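Sticker Day, Finally!

So I promised more craft posts back in April and then wrote exactly zero of them. Sorry! The good news is that I've been crafting the whole time, and most of it has been stickers. So many stickers. I got hooked again when my friend Adhiambo Odera mailed me a padded envelope stuffed with cartoon ones, some on sheets and some already cut apart, with a note that said "you need these more than I do." She was right.

I used to save stickers. I had a whole folder of them from when I was 10 or 11, hardly a single one peeled, all waiting for something good enough to stick them on. Now I use them the same week I get them and it's so much more fun. They go on letters, on my planner, on the lid of my button tin, on the backs of birthday cards (nieces love this).

My favorite place to do it is the little white table in the bedroom. I know, I have a perfectly good desk, but the desk has bills on it! I put down my round mat with the big roses, the one with the black rim, and that's my whole craft studio. I got the mat at Pappas, the housewares place by the bus station, when they were clearing out the summer stuff, and it's probably the best thing I own for how little it cost. I love the line drawings on it. Sometimes I just sit there tracing the vines with a finger while I decide what goes where.
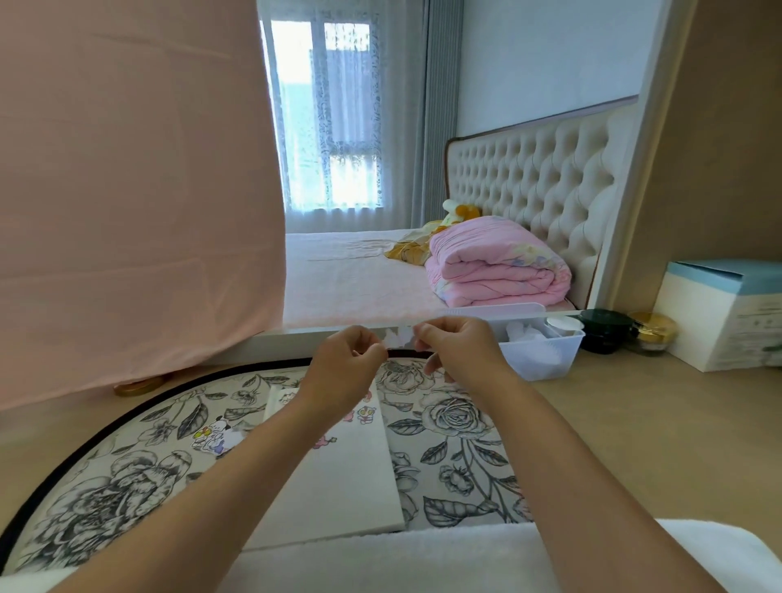 Peeling is the part I've gotten much better at. My old way was to scratch at a corner with a fingernail until it bent, and then the sticker had a crease forever. What works for me now is bending the backing away from the sticker, slowly, and letting the edge lift up by itself. If there's a leftover border with a hole where a sticker used to be, I peel that off in one piece too, using both hands, and it's so satisfying when it doesn't rip!! I keep the bigger borders because they make cute little frames in a journal, or a stencil if you have a fine pen.

I also lay out everything before I commit. Mice with mice, pinks near pinks, then I change my mind and mix them all up again. Everett says I spend 40 minutes arranging and 2 minutes sticking, and yes, that's the hobby, Everett.

Next up is a memory book for Adhiambo with ticket stubs and notes from our trip to Tistuvau, and I want a different border on every page. It has 27 pages, so I may run out of mice. If you have a favorite way of getting sticker residue off a phone case, please leave it in the comments. I've tried cooking oil and it was fine but then my phone smelled like salad for a day.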